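Two-Armed Folding Cell Back at Work at Bestholm After Finger Swap

Last updated: Nov 16, 2022

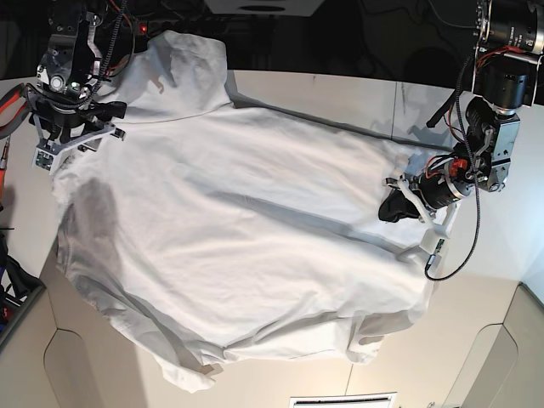
The folding cell at Ruteo's Bestholm workshop is running again, and the crew that looks after it could hardly be happier. The two-armed machine spent 3 days out of service for its first full overhaul since February, and it came back with new fingers, tidier cabling and a fresh calibration.

The fingers are the parts that work hardest. They are printed in white plastic, and each set is meant to be changed after 1000 folds. Cuffs and hems are what wear them down – thick ribbed cloth drags across the tips every time a sleeve is pinched and pulled over. A worn finger still closes, but it lets thin cotton slip, and a shirt that slips halfway through a fold has to be laid out from the start.

Ruteo prints the replacements on site from a drawing supplied by Fadismont, the firm that built the cell. A full change takes 25 minutes for both arms, and most of that goes into setting the grip again. The technician closes each gripper on a single layer of cloth, tugs it gently, and backs off the force until the fabric holds without creasing. It is fiddly work and a real pleasure to watch when it goes well!

Cabling took up most of the second day. The arms have to reach across a large garment and back many times an hour, so the cables need enough slack to follow the wrist and not so much that a loop sweeps the table. The crew moved each arm slowly through its full reach by hand, checked every tie, and replaced the ones that had gone brittle. They also went over 38 bolts on the joint brackets with a torque wrench and marked each with a dab of paint, so that a loose one will show up at the morning check.

Then came calibration. Both arms touch a set of points on the tabletop in turn until they agree on where the surface is. If one arm thinks the table is a hair lower than it is, it presses too hard and drags the cloth along with it. After that the cell gets its favorite test piece, a big white long-sleeved top. White cloth on a pale table is a tough job for any vision system, and long sleeves land somewhere different every time, so a clean run on that one says a lot.

The daily routine has changed a little too. Lint is now brushed off the grippers at every shift change, and the tabletop is wiped down with a dry cloth only – the cleaner used before left a faint film that made sleeves stick.

Stefanou, the commercial laundry that is trying out the folding program, will send over its next batch of mixed shirts once the new fingers have been run in. The crew is already printing a spare set.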